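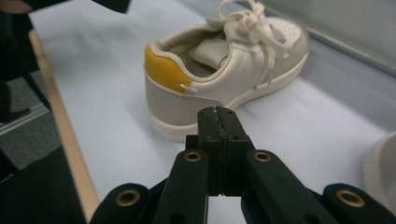
Words by Siham El Ouafi

The first thing you hear on the scaffold at Ledstead is tapping. Unai Requena works his way along the chapel parapet with a small hammer, head tilted, knocking each block and listening. A sound stone rings. A bad one gives a dull clack, and he chalks a cross on it and moves on.

He has been at it since February, and the crosses are everywhere. The chapel was built from the soft honey-coloured stone of the Drullgate quarry, lovely to carve and quick to drink up rain. In the last big repair the joints were filled with hard cement, so the damp could only leave through the stone itself. Whole faces have come away in flakes as thick as a biscuit.

Now the cement is coming out, all of it, by hand. I had a go at one joint and it took me most of a morning (Unai was very kind about it). Behind it goes a lime mortar mixed on site with sand from Trarken, and the match is so good that I walked straight past the finished bay on the north side without noticing!

Of the 348 blocks in the parapet, 243 will stay exactly where they are. Another 78 need a patch or a new face, and the rest will be cut fresh in the yard below, where the masons have set up their benches under the old yew.

My favourite part is up by the bell opening, where three carved heads look out over the valley. Two are worn almost smooth. The third still has a fat, cheerful grin and one ear. There was talk of recarving all of them, but the plan is to clean them, give them a thin coat of limewash and leave them be. "He's earned that face," Unai says, brushing grit out of the grin with an old toothbrush.

The scaffold stays up until the lime has cured, wrapped in damp hessian on the warm days. The Helmy footpath runs right beneath it, and if you stop at the gate around eight in the morning you can hear the tapping start.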